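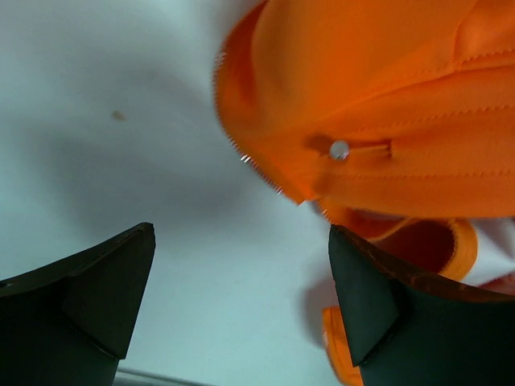 Grant from the October group wrote in after the session to say that cloth was the wrong place to start, and that a beginner building at home should spend the first month on wooden blocks. The objection is fair and it comes up every term. Blocks keep their shape, and a block that is two millimeters from where you expected can still be picked up. We start with cloth anyway in this course because it shows up faults in a build very early. A loose wrist screw that you would never notice with a block will spoil a fold on the second try.

Print this page
E-mail this page

Stidstead Shared Workshop
Two-Arm Bench Build, Handout 4: Handling Garments
Revised 2019-12-14

Before you come

Read Handout 3 again, the part on homing. Bring your own build log. Arms should already be mounted and should pass the free-motion check with nothing on the table. If yours does not pass, come anyway and use the first half of the session to fix it. The Henano bench is open to anyone whose own table is not finished.

1. The table

A white top is what we recommend. It gives good contrast with most clothing and the shadows of the fingers are easy to find in the camera picture. It also gets dirty, so wipe it before each run. Lint and crumbs turn up in close views and can confuse a simple color threshold.

Side walls and a back wall are worth the trouble. They hide the rest of the shop from the camera, and they keep people's sleeves out of the work area. Keep the paint a flat gray. A strongly colored garment will throw some of its color onto a light wall behind it, so do not set your threshold from the wall. Set it from the tabletop.

Mount both arms on the front edge. We tried one arm at each side for most of the Galtetti build and lost a lot of reach in the middle, where you want it. With both bases in front, the two work areas overlap and either arm can hand over to the other.

2. Cables

Leave slack at the wrist and at the elbow. Tie the cable to the forearm, and let it hang in a free loop past the joint. Then move every joint by hand through its full range with the power off and watch the loop the whole time. It should never go tight. It should also never drop low enough to drag cloth along with it, and that second fault is the more common one on our benches.

Use a cable color you can pick out against the garment. If you are masking by color, the cable has to be masked out too.

3. Fingers

The Suominen pattern for the fingers is in the course folder. It gives a wedge tip with a beveled inner face. The point matters with cloth. A blunt finger pushes the fabric ahead of it and makes a wrinkle, while a pointed one can get under an edge or into an opening.

Print time is 78 minutes for one finger at the standard setting. Print both from the same spool. Check the tips after every session and look along the rim for wear. A worn edge is not a reason to throw the finger away, but write it in the log, and if the tip catches on thread, sand it or replace it.

Finger gap when open is set in the config file. Leave it at 33 mm until you have done the exercises once through.

4. What to grab

For a first grasp, choose from these, in this order:

a) a free edge lying flat on the table
b) a fold that stands up
c) a loop, tab or strap
d) a bunched area with no clear edge

Loops look easy and often are, but a finger that has gone into a loop may not come out when the gripper opens. Plan the way out before you close. Back straight out along the line you came in on. Do not lift first.

Stay clear of snaps, rivets and zipper pulls. Metal is slippery between printed fingers and it can also give a bright spot in the wrist camera view, which the edge finder will read as a corner. If a piece of hardware sits where you want to grab, move over to plain fabric along the same seam.

Seams are useful. Several layers sewn together are stiffer than the cloth around them, so a grasp on a seam tends to bring the nearby fabric along in a predictable way. The software does not know this. You have to choose the grasp point yourself for now.

5. Two arms on one garment 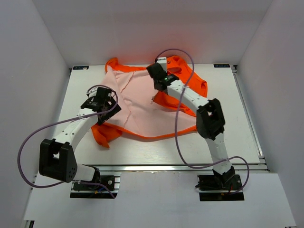 Fig. 2. Both arms over the orange garment, pale pink side up.

One arm holds and the other one moves. Decide which is which before you start and write it down. Trouble begins when both arms move while both are holding, and the cloth goes tight between them. The motors we use are small, but they will still pull a seam or skip a position, and after a skip you have to home again.

Work from the middle of the garment outward. Leave thick, crumpled parts for last - they take the most tries, and a flat area next to them gives you somewhere to pull toward. If a forearm has to cross over the garment to reach the far part, raise the elbow first and then extend. Going the other way drags the forearm over whatever you have already flattened.

Lining and shell will often be different colors. Treat this as a help. The line between the two colors is a good thing to follow when you are looking for an edge, though a shell that wraps around to the inside can fool you. Check against the overhead or side view before you close the gripper.

6. Exercises

Exercise 1. One arm only. Grasp a free edge, lift 130 mm, hold for a slow count of ten, lower, release. Log whether the edge slipped.

Exercise 2. One arm holds a seam flat against the table. The other takes the nearest fold and draws it outward. Swap arms and repeat.

Exercise 3. Put a jacket or similar down in a heap and spread it with both arms, inner side up. No touching by hand. You may stop after up to 33 moves and log where you got to.

Save the joint record for each exercise under your bench number. A full record of Exercise 3 on the Henano bench ran to 1221 lines, so do not try to read it through. Plot it.

7. Faults to write up

Slips, skipped positions, cable contact, cloth caught on a finger. For each, note the arm, the joint if you know it, and what the other arm was doing at the time. Leave the cause blank if you are not sure. We go over the logs together at the start of the next session - bring the printout, the workshop screen is too small for plots.

Print this page
E-mail this page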